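4.2 Waschverhalten und Nutzungsdauer von Mulltüchern

Baumwollmull gehört zu den wenigen Haushaltstextilien, die in nahezu allen befragten Haushalten mit Kleinkindern vorhanden sind. Die Tücher dienen als Spucktuch, Unterlage, leichte Decke oder Sonnenschutz und wechseln ihre Aufgabe oft mehrmals am Tag. In der Literatur zur Textilpflege werden sie dennoch meist der allgemeinen Kategorie der Weißwäsche zugerechnet. Für die vorliegende Untersuchung wurden sie getrennt erfasst, weil sich Waschtemperatur, Waschhäufigkeit und Aussonderung deutlich von denen bei Handtüchern und Bettwäsche unterscheiden.

Grundlage des Abschnitts sind 3349 Einträge aus den Waschtagebüchern sowie Leitfadeninterviews in den Erhebungsgebieten Dover und Betdale. Ein Eintrag umfasst jeweils das Waschprogramm, die Temperatur, die Art der Trocknung und eine freie Bemerkung. Unvollständige Einträge wurden beibehalten, sofern zumindest Temperatur und Textilart angegeben waren.

Bei der Temperatur zeigt sich ein zweigeteiltes Bild. Ein Teil der Haushalte wäscht Mull grundsätzlich bei 60 Grad und begründet dies mit Hygiene. Der andere Teil richtet sich nach der übrigen Ladung und wählt niedrigere Temperaturen, vor allem bei bedruckten Tüchern. Mehrere Befragte gaben an, dass der Aufdruck für sie den Ausschlag gebe - weiße Tücher ohne Muster würden heißer gewaschen als solche mit Motiv, auch wenn das Pflegeetikett keinen Unterschied macht.

Die Lagerung zwischen Trocknen und erneutem Gebrauch wurde in den Interviews ausführlich behandelt. Mulltücher werden selten gebügelt und in vielen Fällen auch nicht gefaltet. Sie liegen in offenen Körben oder Schubladen und werden nach Bedarf entnommen (Abbildung 3). 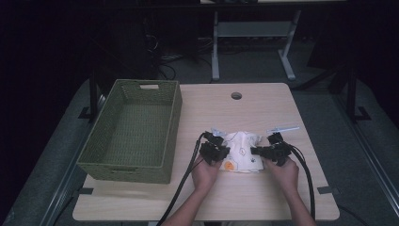
Vasilis Ionescu hielt im Interview dagegen, das Falten lohne sich sehr wohl, denn ungefaltete Tücher würden doppelt gewaschen, wenn am Ende der Woche keiner mehr wisse, welche davon schon benutzt seien. Er sortiere deshalb jeden Samstag alles neu und lege die frischen Tücher nach unten.

Solche Doppelwäschen lassen sich in den Tagebüchern nur indirekt nachweisen. Ein Hinweis sind Bemerkungen wie »vorsichtshalber mit rein« oder »unklar, ob sauber«, die bei Mull häufiger auftreten als bei anderen Textilarten. Für die Berechnung des Wasser- und Energiebedarfs ist dies von Bedeutung, da die übliche Annahme - ein Waschgang je Nutzung - hier zu niedrig angesetzt sein dürfte. Eine Korrektur wird in Abschnitt 5 vorgeschlagen.

Neben der Waschhäufigkeit wurde nach dem Griff gefragt, also nach der empfundenen Weichheit. Das offene, dünne Gewebe legt sich nach dem Waschen in unregelmäßige Falten, und die Oberfläche bleibt leicht gekräuselt. Die Befragten bewerteten diese Eigenschaft überwiegend positiv. Auf Weichspüler wird bei Mull eher verzichtet als bei Frottee, häufig mit dem Hinweis, das Tuch nehme sonst weniger Feuchtigkeit auf.

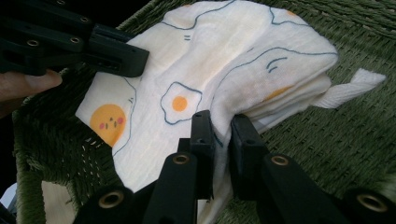

Die Aussonderung erfolgt in der Regel spät. Löcher, ausgefranste Kanten und Flecken gelten bei Mull nicht ohne Weiteres als Grund zur Entsorgung, vielmehr wird das Tuch einer anderen Verwendung zugeführt. Elias Fakhoury beschreibt in seinem Tagebuch 4 aufeinanderfolgende Verwendungen desselben Tuches, zuletzt als Putzlappen für die Fenster. Tücher mit Motiv bleiben länger in der ursprünglichen Verwendung als einfarbige, was mit der Bindung der Kinder an einzelne Muster zusammenhängen kann. Ob der Effekt auch bei größerer Fallzahl bestehen bleibt, muss offenbleiben, zumal die Angaben zum Kaufzeitpunkt in vielen Tagebüchern fehlen.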